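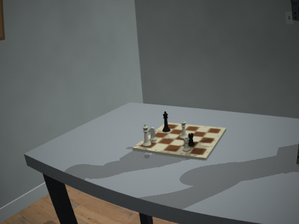
The family notices that have run in the back pages of the Zistport Courier for as long as most of our readers can remember are going to be gathered into a book this May, and we could not be more pleased to be able to tell you so. The book will hold 400 obituaries, all of them for people who lived in Zistport or out along the Darnora road, and nearly all of them written at a kitchen table by a daughter or a nephew or a neighbor who was good with words. If you have ever had to write one yourself you will know how it goes: the dates come first, and the church, and the names of the children in order, and then you sit there wondering how to get the person in. Sometimes it's the small leftover things that do it, like a square chessboard set down at a slant on a gray table, with six pieces still standing on it and the black king taller than the black rook, and you write "he loved his chess" and hope that people who knew him will fill in the rest.

The book is being put together by the Courier and Jaiswal Funeral Home, which has been handing grieving families a pencil and a sheet of lined paper for two generations now. The funeral home kept its own copies of almost everything, filed by last name in a set of green cabinets, and it was those cabinets that got the whole thing started. The Courier's bound volumes have a gap in them from the year the basement on Mill Street took on water, and when a reader wrote to us last fall looking for her grandmother's notice, we had to tell her we didn't have it. Jaiswal did. It was in the second drawer down, with a note clipped to it asking that the word "beloved" be put back in, please, as it had been left out of the first typing.

From there one thing led to another, as it tends to around here, and by the end of winter there was a stack of notices on the front counter and people were coming in just to read through them. Several stayed for an hour or more. One gentleman found his own name listed among the grandchildren in a notice he had never seen, spelled wrong, and asked whether it could be fixed after all this time. It can, and it has been.

The oldest person in the book lived to be 103, and she is in it for a good deal more than that. Her notice tells us that she taught the third grade, kept bees, buried two husbands, and would not have a telephone in the house until she was past seventy. She rode to her own hundredth birthday supper on the back of a hay wagon, by choice. Her family has asked that we not change a word of what they wrote, and we wouldn't dream of it.

There are short ones too, and we hope readers won't pass over them. One is only three lines long and was placed for a man who came to town to work at the feed mill, had no relations that anybody could find, and was carried to the cemetery by the men on his shift. They paid for the notice themselves. It gives his name, the name of the mill, and the sentence "He was never late." Those of us setting the pages have read it more times than we needed to.

The typing and page layout are being done by Flumance, the small print shop next to the hardware store, where many of you have had your wedding invitations and church bulletins made up over the years. The shop tells us that the hardest part has been the handwriting. Some of the older sheets were done in pencil and have faded nearly to nothing, and a few were written on the backs of other things, among them a seed order and a page torn from a calendar. Where a word could not be made out, the shop called the family if there was family left to call, and where there wasn't, a blank has been left in the line. It seemed better than guessing.

Families have been wonderful about all of it. A letter went out in the winter to every address we could find, asking permission to reprint, and the replies came back with far more than a yes or a no. People sent recipes, they sent the second page that had been trimmed for space, they sent corrections to the number of great-grandchildren (which of course has gone up a good deal since). A lady now living two states away called to say that her father's notice had described him as a farmer, and that this was true enough, but that he had also played the fiddle at every dance in the county and her mother had been too shy to put it in. She wondered if it was too late. It was not, and the fiddle is in there now, in a line of its own at the end.

Not every family said yes, and we'd like to say plainly that this is perfectly all right. A few felt that once was enough, and their notices have gone back into the green cabinets where they were. If you received a letter and have changed your mind in either direction, please let the front desk know before the pages go to the press at the end of the month. After that our hands are tied.

The notices have been arranged by neighborhood and not by date, an idea that came from the funeral home and that took some getting used to. It means you can go down Orchard Street house by house and meet everybody who lived there, whether or not they lived there at the same time. People who shared a fence for forty years are on facing pages. The Darnora road has the longest chapter, running from the bridge to the old grange hall, and there's a hand-drawn map folded in at the front of it so you can find your way. There is also an index of last names in the back, and a shorter list of churches and lodges, for those who are working on a family tree and would like to get straight to it.

Copies will cost $12, and anyone whose family has a notice in the book may have one for $5. Orders are being taken now at the Courier office and at Jaiswal, and you can pay by check or in cash at either place. If getting into town is hard for you, call the Courier and we will put your name down and bring the book out to the house once it's ready. Whatever is left over after the printing bill is paid will go toward resetting the leaning stones in the north corner of the Zistport cemetery, where the ground has been settling for years and where a number of the people in these pages are resting.

There will be an open house at the Courier to mark the day the books arrive, with coffee and pie, and families are welcome to bring a photograph to set out on the long table for the afternoon. A handful of the notices will be read aloud by relatives who have offered to do it. If you would like to be one of them, or if you would rather have somebody else stand up and read on your behalf, tell us when you order and we'll see that it is taken care of. The original sheets will be out in folders for anyone who wants to see a mother's or an uncle's handwriting again, and Flumance will be making free photocopies to take home.

The date of the open house will be printed on the front page as soon as the press gives us one. Notices for a second book, should there be one, can be left at the front desk in an envelope with your name and telephone number on the outside.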